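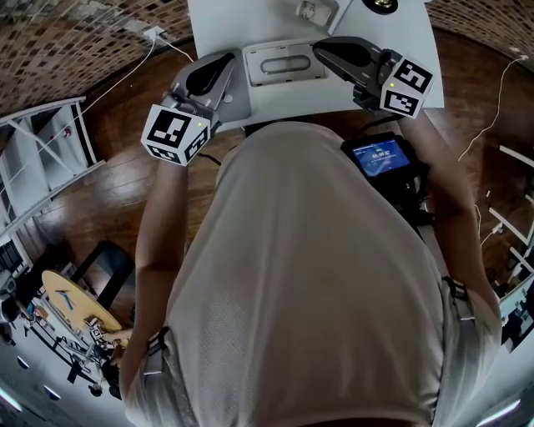
**Talk notes – Wednesday, second slot, 24 minutes incl. questions**

*(Wait for the door to shut. Don't start with the joke.)*

I'm from the Flutonside bench. We recorded people doing small tabletop jobs with hand-held grippers, a marker cube over each wrist, and handed the recordings to Irnico to train an arm. The arm then drove its fingertips into the rim of a tray. It kept pushing until the current limit tripped.

No one was hurt. Say that early, then say why I'm not much comforted by it – a hand could have been on that table.

**What the vendor told us**

- Skulletti is the tracking software. It gives every session a quality score.
- Our bad batch scored 93. The threshold for "good" is lower than that.
- First reply to our ticket: operator error. Second reply: lighting.
- Ask the room who has had the lighting email. (Pause.)

**What we found**

The left cube had shifted on its mount between calibration and recording. Every marker still read cleanly, so the score stayed high. The score measures how well the cube is seen. It has no opinion on whether the cube is still where you bolted it.

So the hand pose was wrong by a constant offset, all session, and very tidy about it. The smoothing made it look better.

2 sessions affected that we can prove. I'd like to say only 2. We didn't keep calibration checks for the earlier ones, so I can't, and I'd be wary of anyone who tells you they can.

**Lighting – be fair here**

It was worth checking. Overhead strips, shiny floor, glare. We reran with the blinds down and the offset didn't budge. Keep this to one minute, I always ramble.

**The stop**

The bit I'm still cranky about. The arm stopped on current, late. The Polishchuk safety review had signed off the force limit using a foam block. Our tray has a hard raised rim. Foam gives, rims don't.

**What we do now**

- Touch both fingertips to a fixed point, start and end of every session. Mismatch, bin it.
- Paint line across cube and mount.
- Force limit tested on the real tray.
- Hands off the table before replay, whatever the score says.

I don't claim this fixes it. The paint line catches a twist and would miss a bent bracket.

**If asked**

- "Would a better score have caught it?" Not one built from the same markers.
- "Are you still using Skulletti?" Yes, grudgingly. The score column is hidden.
- Cost: don't guess. Invoice from Irnico is still in dispute.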